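# Visit to the Leinonen Sawmill and Tree Nursery, Stellham

24 Feb 2021 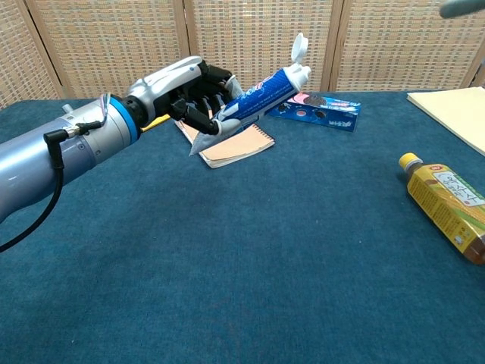 The visit was arranged at the invitation of the Leinonen mill, which opened its yard, drying sheds and nursery to members of the Flodport Woodworking Association. Numbers were limited and members traveled separately. The association thanks the mill for its care in planning the day.

## The log yard

The mill stands on the north side of Stellham, beside the Reltach woods, from which it takes most of its timber. Oak, ash and sweet chestnut make up the greater part of the stock, with smaller amounts of lime kept for carvers. On the morning of the visit the yard held 138 logs, each marked at the butt end with a number and the date of felling.

The yard manager explained that a log is not bought until it has been seen on the ground. Shakes, hidden rot and old fence wire are the usual faults. Wire is the most costly of these, and every log passes a metal detector before it reaches the saw. Members were shown a length of ash in which a staple had turned the surrounding wood a deep blue-black. It had been set aside for a turner who had asked for it.

## Sawing and drying

The main bandsaw was in use during the visit, cutting oak for a barn repair. Visitors watched from the marked walkway and wore the ear protection provided. Offcuts too short for building work are sorted by hand – the best are sold to carvers and spoon makers, and the rest heats the kiln.

Boards are air dried under open-sided sheds before they enter the kiln. The mill allows a year for each inch of thickness and does not shorten this for oak. The kiln itself holds 391 cubic feet of timber. Several members asked about lime, which stains easily if stacked while green. The mill now stands its lime boards on end for the first weeks, and reports cleaner wood as a result.

Prices for small lots were discussed at some length. The mill will sell single boards to members on request, although carving blanks thicker than four inches must be ordered ahead.

## The nursery

The second part of the day was given to the nursery, a short walk uphill from the sheds. Seed is gathered each fall from marked trees in the Reltach woods and sown in raised beds. The staff had lifted 276 young oaks for planting along the lower stream, where ash has been lost to disease. Planting will continue into March if the ground remains soft.

Deer are the main difficulty. Tubes have been used in the past, but the mill is now testing a fenced plot of hazel and chestnut without them. Early growth is good on the sheltered side and rather poor near the track, where the soil is thin and was packed down by carts over many years.

## Arrangements for later visits

The mill has agreed to receive the association again once the new planting is in leaf. The walk from the gate to the nursery is steep, and the full tour takes 90 minutes. Sturdy boots are required in the yard – visitors without them will be asked to remain at the office. Members who wish to order lime or chestnut should send their sizes to the Flodport office before the end of March, stating whether green or dried wood is needed.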